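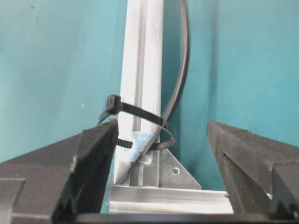 Jokbridge Begins Second Recording Phase of Skellesus Cable-Handling Project

WASTAU, Friday, April 24, 2020 — Jokbridge, a developer of control software for assembly robots, has started the second recording phase of Skellesus, its project to collect human-guided examples of cable work for a learning system. The examples will be used to train Kumsa, the company's manipulation software, to handle cables, plugs and cable ties on aluminum frames.

The first phase covered rigid parts only: brackets, pins and standoffs. The second phase adds flexible ones. It consists of 11 tasks, all performed on frames built from slotted aluminum profile. They include passing a cable tie around a post, feeding the tail of a tie through its head, pulling the tie closed, seating a cable in a clip, removing a cable from a clip, and moving a hanging plug out of the way of a fastener.

Cable work is still done by hand in most machine building. A rigid part can be described by its position and angle. A strap or a cable changes shape as it is held, and the shape it takes depends on where it was gripped, how far it has been bent before, and what it is leaning against. Fixed programs written for one starting shape tend to fail on the next one. Jokbridge has taken the approach of recording many attempts by trained operators, with the starting shape changed between attempts, and letting the software learn from the set.

"A cable tie looks like a simple part until it has to be closed with two fingers," said Fouzia Zaidi, who leads data collection for Skellesus. "The tail moves when the head moves. The operators correct for that without thinking about it, and the corrections are what we want on record."

How the examples are recorded

Each example, called an episode, begins with the arm at a set pose and the gripper open. The operator guides the arm from a hand controller next to the cell, watching the live camera views and the work itself. The episode ends when the operator marks the task as complete or abandoned. Arm position, gripper opening and motor current are stored together with the camera streams on a common clock.

Every cell has 2 kinds of view. A small camera at the wrist looks out past the gripper fingers, and fixed cameras look at the workspace from outside the arm. The wrist view gives the position of the strap relative to the fingers during the last part of an approach. The fixed views supply the rest, including the position of the arm relative to the frame and any cable that the arm may catch on while moving.

Backgrounds are held to a single teal color. Black ties, white cables and bare aluminum all separate well from it, and the company found in early trials that mixed backgrounds made it hard to tell whether a change in results came from the task or from the surroundings. Varied backgrounds will be added at a later stage as a separate set.

Operators receive 20 hours of practice before their episodes are counted. During practice they work through all tasks, and their recordings are reviewed for long pauses, contact with the frame and unneeded regrasping. Practice recordings are kept apart from the training set.

Failed attempts are kept

Episodes that end with a dropped tie, a missed slot or a cable pulled out of its clip are stored and labeled by type of failure. In the first phase, failed attempts were discarded. Marlies Eder, head of learning methods at Jokbridge, said the change followed from tests of an earlier Kumsa build.

"The software had only been shown attempts that went well, so it had no example of what to do once it was slightly off," Eder said. "It would continue the motion with nothing in the fingers. We now ask operators to recover where they can, and to leave the recording running while they do it."

Recoveries are marked inside the episode with a start and an end time. The training team can include them, leave them out or weight them differently, and compare the resulting versions of the software on the same test frame.

Setup between episodes

After each episode a second person resets the frame. The reset sheet gives the height of the tie on the post, the side on which the head should sit, the direction of the tail and the routing of any loose cables. Positions are drawn from a list generated in advance, so that operators do not drift toward the arrangements they find easiest. Ties that have been kinked are kept in use for part of the schedule and replaced for the rest, with the condition noted in the episode record.
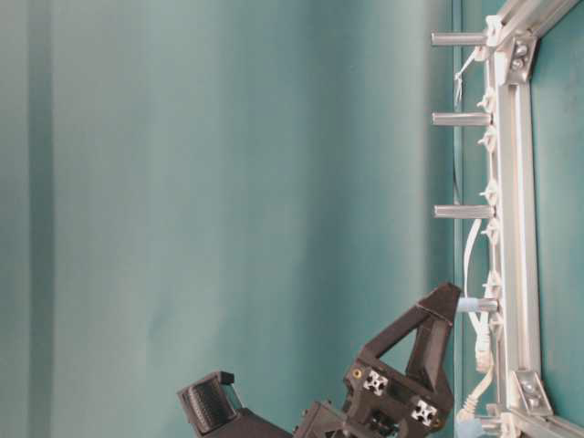
How is an episode checked before it goes into the training set?

Two reviewers look at it separately. They confirm that the camera streams line up with the arm data, that the reset matches the sheet and that the outcome label is correct. If the reviewers disagree on the label, the episode is held back until the operator has been asked.

Gripper changes for the second phase

The fingers and the housing around them can be exchanged between sessions. Jokbridge is testing ribbed pads for cables and plain angled tips for work close to a post, where a wide finger can strike a bracket before it reaches the strap. The finger type is written into each episode record. Kumsa receives it as an input during training, and the company intends to measure how well a skill recorded with one finger shape carries over to the other.

Contact with the frame is permitted at low force. Operators often rest a finger against the profile to steady it before closing on a strap, and the reviewers treat this as part of the technique. Contact with standoffs or plugs is logged as an error unless the task calls for it.

Schedule

Recording will continue at the Wastau site until October. An internal evaluation of Kumsa on cable tasks will run alongside it, using frames and tie positions that have been held out of the training set. Jokbridge plans to publish the task list and the reset procedure after the evaluation — the recordings themselves will remain with the company for the time being.

Integrators who build on slotted aluminum profile and wish to propose a cable task for a later phase may submit a drawing and a short written procedure. Proposals should state the type of cable or tie, the clearance around it and the result that counts as complete. Tasks that need two arms cannot be accepted at present.

About Jokbridge

Jokbridge develops control and learning software for robots used in small-batch assembly. Its Kumsa software is used for picking, placing and fastening of rigid parts. Skellesus is the company's data collection project and is based in Wastau.

Media contact: Fouzia Zaidi, Data Collection, Jokbridge, Wastau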